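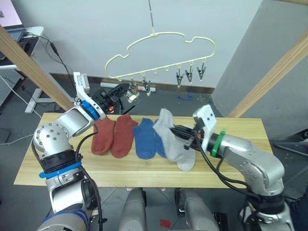 4.2 What tenants told us about the fire doors

I'd planned to spend this section on the inspection records, and I still get to them further down, but the interviews pulled me somewhere else. When I asked people at Alva Court about fire safety, they wanted to talk about their front doors. They brought up the alarms if I pushed, and hardly anyone mentioned the stairwell vents, but the doors came up before I'd finished setting out my papers. So doors it is.

A little background first. The flat entrance doors at Alva Court were replaced in two phases under a contract with Drarkari, a mid-sized firm that also did the riser cupboards. The doors themselves came with test paperwork, and I have no quarrel with it. What interested me was the bit after that: the closers, the gaps, the letter plates, all the small parts that decide how a door behaves once a family has been going in and out of it for a couple of winters.

I sat down with 35 households between January and April, mostly in the evening, mostly in kitchens. (I am grateful for the tea, and for one very good plate of samosas.) Narayanan Chowdary came along as a second interviewer for the upper floors and coded his transcripts separately from mine. Where we disagreed on a code we talked it out, and where we still disagreed I kept both, as Table 3 shows.

The complaint we heard most was that the doors were too heavy. One woman on the sixth floor told me she props hers open with a shoe rack when she brings the shopping in, "and then I forget it's there till bedtime." Another tenant had asked a nephew to slacken the closer with a screwdriver - he'd done the neighbor's as well, as a favor. Neither of them saw this as a safety matter. They saw it as fixing a door that didn't work, and after lugging my own bag through a few of those doors I could see their point!

Now, the landlord's records tell a different story. The yearly check sheet has a box for the closer and a box for the seals, and for most flats both are ticked. I asked Subbarao Rodrigues, who ran the checks in the second year, how he tested a closer. He opened the door wide and let it go. That's a fair test of whether the closer pulls the door shut from wide open, but it doesn't tell you what happens from a few inches ajar, where a slackened closer is most likely to give up. The form didn't ask for that, so he didn't do it, and I'd have done the same in his place.

Figure 2 sets the tenants' reports beside the check sheets, floor by floor. The two lines sit close together on the lower floors and drift apart from the fifth floor up. I don't want to lean on this too hard. The upper floors have more older tenants, and they also got the phase-two doors, so age and hardware are tangled up together and a sample this size won't pull them apart.

Cost came up less than I expected. A tenant who altered a door could in theory be charged for a new one, and the handbook gives the sum as 3,150 including fitting. Only two people I spoke to knew that. Emiliano Palacios, who chaired the tenants' association at the time, had seen the page and thought it was why people kept quiet when a closer went wrong. I'm less sure. Most people hadn't reported anything because the last thing they reported - a leak, a broken buzzer, a light out on the landing - had taken weeks to get an answer.

That last point connects to Nijs's idea of "reporting fatigue," which I described in Section 2, and I come back to it in 4.3, where I compare Alva Court with the Orkari blocks across the road.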